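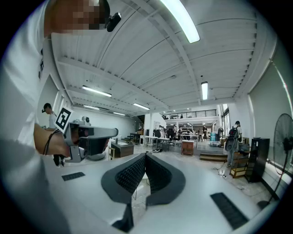 Okay, robotics class thread, because three people asked me what I do in the evenings now and "I hold a plastic hand" didn't satisfy any of them! I'm in the Metura course at Ashworth, the one for grown-ups who can't code much, and we're on the part where you teach an arm by doing the job yourself with a handheld gripper. I keep mine low in front of me so the two finger pads sit in a V, and I've stared down into that V so long that I see it when I shut my eyes. The grippers have a square black-and-white marker standing up on top, and whatever you do, don't put your sleeve over it. I have put my sleeve over it.

2/ The final project is tidying a kitchen drawer. I know. I wanted something with fire in it. But we had to pick a task that a normal person does without thinking, and my partner Trevor Bloxham said "cutlery" before I'd opened my mouth, so cutlery it is. Forks left, spoons middle, knives right, and the peeler goes wherever the peeler goes.

3/ You do the task over and over, the files go off to be trained on, and then the arm has a try. Each pair needs 200 good runs by the end of March. A good run means you started from the start spot, finished the job, and didn't drop anything or stop halfway to scratch your nose.

4/ Guess how many runs Trevor and I had recorded when we did our first check. 381. Guess how many were good.

5/ 24

6/ I'd like to say that was Trevor's fault. Some of it was! He's left-handed and was setting the spoons down facing the wrong way for the first two evenings. The rest was me. I was hurrying. Gareth Bellamy (our instructor, very calm man, wears the same green fleece every session) played one of mine back at quarter speed and I could see myself flinging a teaspoon like I was mad at it.

7/ What he told me, and I wrote it on my hand: "Move like you're pouring a full cup of coffee for someone you like." So now I do that. It's slower but the keep rate went way up. Last session we kept nearly everything we recorded and I bought Trevor a hot chocolate out of the machine, which he says tasted like soup.

8/ Someone asked if it hurts your hand. A little bit, yeah, across the base of the thumb. You squeeze to close the fingers and let go to open, and a teaspoon is a really thin thing to squeeze. I've started swapping out every ten minutes and shaking my arm around. Stretch first if you ever do this. I opened a jar the next morning with my elbow and a dish towel.

9/ The room gets pretty busy too. High ceiling, big long lights, people wandering through with backpacks on. First week I was shy about it and kept stopping to let folks go by. Now I just carry on sorting my forks.

10/ Best moment so far: we put our first small batch through training (Gareth warned us it wasn't enough, we did it anyway) and let the arm have a go at the drawer. It went straight to the fork. Perfect! Picked it up, beautiful, I grabbed Trevor's arm. Then it held the fork over the tray and just sort of hovered there, thinking about its life, for a full minute.

11/ Turns out I do that. I went back through my runs and in loads of them I stop over the tray while I check where the slot is. The arm learned my dithering. I have never felt so seen by a machine, and I own a bathroom scale.

12/ So the new rule for our pair is look first, then move. Look at the slot while your hand is still over on the pile. It feels weird for the first few and then it's fine. Trevor says it's the same as parking.

13/ The pair next to us, team name Trivis, are folding washcloths and they are SO good. Theirs folds a cloth in half and then kind of pats it. They swear they never meant to teach it the pat, one of them just does it when she folds. I'm jealous of the pat.

14/ For the people asking about signing up: you don't need math, you need patience and shoes you can stand in. There's a bit of typing at the end of each session where you name your files and write what went wrong. Please name your files properly. We've got a folder called "spoons new new REAL" and I couldn't tell you what's in it.

15/ Also bring your own cutlery if you do the drawer. We used the shiny set from my kitchen and half the trouble was glare off the knives. Swapped them for some dull old ones from the thrift store in Bresdale, 2 bucks for the whole bundle, and things got easier right away. There's a tiny fork in there with a pickle engraved on the handle and I'm keeping it when this is done.

16/ Still to do: more knife runs (we're short on knives), sort out the peeler question, and re-do the batch where the tray slid. Gareth said to stick the tray down with putty. I've got putty. I've had putty in my bag this whole time.

17/ Demo night is after the last session. Each pair gets one go in front of everybody, with a drawer that somebody else has messed up. I've asked the washcloth people to be nice. They said no. I'll post how it goes, and if the arm hovers over the tray again I'm telling everyone it's Trevor's.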